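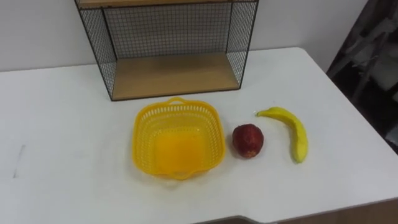
Basket, apple, banana. Small shopping trips count too.

How to Plan a Week of Groceries and Use Up What You Buy

I used to be a terrible grocery shopper. I would drive over to the store hungry, right after work, with a vague idea that we were low on milk, and come home with four bags and no milk. Then I'd find a bag of brown lettuce at the back of the fridge a week and a half later and feel bad all over again. If that sounds like your house, pull up a chair, because I've been doing it a different way for a good while now and I'm happy to walk you through it (my sister has asked me to write it down so many times that I finally gave in).

You don't need an app for this, or matching jars. You need a pad of paper, a pen that works and half an hour when the house is reasonably quiet. I do mine in the morning, with coffee, before anybody wants anything from me.

Step 1: Look at what you have

Start with the fridge, then the freezer, then the cupboards, in that order. Write down anything that has to be eaten soon in one column and anything that is simply there in another. The first column is the one that matters. Mine this week says half a cabbage, sour cream, cooked rice, an open can of tomato paste and the end of a ham.

Don't skip the freezer, even if it's a chest freezer and you have to move things to see the bottom. The December I started doing this I found three bags of frozen peas and a loaf of Granier sourdough I'd been sure we ate at Thanksgiving. It made very good toast.

While you're in there, wipe up anything sticky. You're standing in front of it anyway!

Step 2: Write down your real week

This is where I went wrong for years. I planned seven lovely dinners for a family that was home for maybe five of them. So before you think about food at all, write down who is home on which evenings, who is getting in late, and which night you already know you'll be worn out. Leave one night blank for leftovers and one for whatever comes up. If nothing comes up, have eggs.

Now match dinners to the nights that remain. Anything from the "eat soon" column goes toward the front of the week. Fish and fresh greens go early, cabbage, carrots and potatoes can wait, and beans or pasta can hold down the far end.

Step 3: Let one meal help the next

My neighbor Iraklis Makris cooked in a school kitchen in Postau for a long time, and he taught me to ask what a dish leaves behind. A roast chicken leaves you bones and scraps, so soup comes next. Rice leaves rice, and cold rice fries beautifully. If a recipe wants half a bunch of cilantro, pick a second recipe that wants the other half, or leave the cilantro out and go on with your life.

Here's how a week went at our place recently:

First night: roast chicken, potatoes, green salad
Second night: cabbage and ham fried up with the old rice
Third night: chicken soup with toast
Fourth night: leftovers
Fifth night: bean chili
Sixth night: baked potatoes with the rest of the chili
Seventh night: open, which became grilled cheese

It isn't fancy. Everybody ate.

Step 4: Write the list in store order

Once you have your dinners, go through them one at a time and write down what's missing, then add breakfast, lunches and snacks. Then copy the whole thing out again in the order you walk the store. I know, copying a list sounds like homework, but it takes me two minutes and it saves me from doubling back for onions, which always leads me past the cookies.

Put amounts next to things. "Ground beef" is how you end up with the family pack. "Ground beef, 2 lbs" is how you end up with chili. If you cook from recipes written in grams, jot those down as they are. My chili recipe calls for 900 grams of meat, which is close enough to the two-pound pack that I don't fuss, and 300 grams of dried beans, which I weigh out at the bulk bins at Insaurralde.

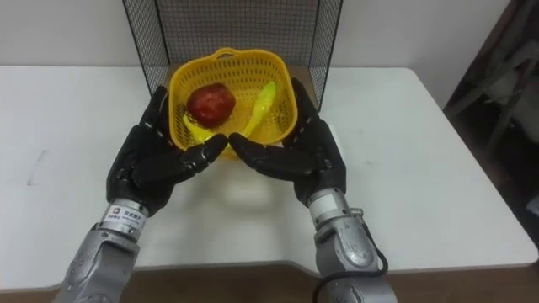 An apple and a banana sharing the yellow basket.

Fruit is the one thing I buy with a light hand. We're big fruit people for a day and a half after shopping, and then we forget it exists, so I get enough for half the week and pick up more when I'm passing by. Buy some that's ready now and some that needs a few days. Bananas speed other fruit along, so if you have hard pears you want to soften, put them together, and if you'd like your apples to stay crisp, put the apples in the fridge drawer. Berries get eaten first, and they get washed right before eating, never before.

Step 5: Set a number and carry it with you

I'm not going to tell you what your number should be, as I don't know your family or your town's prices. What I will say is that I write ours at the top of the list, and I keep back about 50 dollars of the month's money for good sales and for the things that always run out at once (paper towels, dish soap, coffee, olive oil, always together, like they planned it).

If the total creeps up while you're shopping, look at the snacks first, then the drinks. Those two were the trouble with our bill, and it took me an embarrassingly long time to notice.

Step 6: Put things away with the next meal in mind

Give yourself twenty minutes when you get home. Older things come forward and newer ones go behind. Meat for the first couple of dinners stays in the fridge and the rest goes straight to the freezer, flat, with the name and the month on the bag. I use Telter tubs for cooked food, mostly for the clear lids, but clean yogurt containers and a strip of masking tape will do the same job.

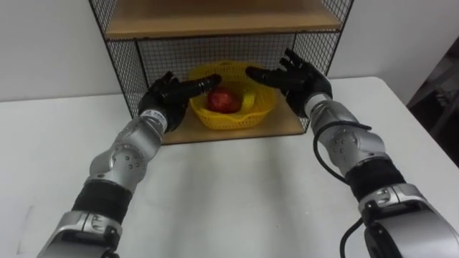
Pick one spot for the food that needs to go next. In our fridge it's the left side of the middle shelf, and everyone in the house knows that anything there is fair game. Before this I was forever guarding a cup of leftover gravy for some plan I'd forgotten, and my husband was forever opening a new jar of something when there was an old one behind the pickles.

Step 7: Check in halfway

Around the middle of the week, take another look. It only takes a minute. Is the spinach holding up? Did somebody eat the cheese you were counting on? Move the dinners around as needed. I write mine in pencil for this very purpose, and by the end the page is mostly arrows.

If something is fading and you have no plan for it, try one of these:

Soft vegetables: chop, roast with oil and salt, stir into pasta or eggs
Wilting herbs: chop, cover with oil in an ice cube tray, freeze
Stale bread: cube and dry in a low oven for croutons
Spotty bananas: peel, slice and freeze for smoothies or banana bread
Last bits of cheese: grate together in a bag in the freezer for topping casseroles

Keep your old lists, too. I clip mine together and hang them inside the pantry door, and when I'm too tired to think, I pull one out from last year and shop that.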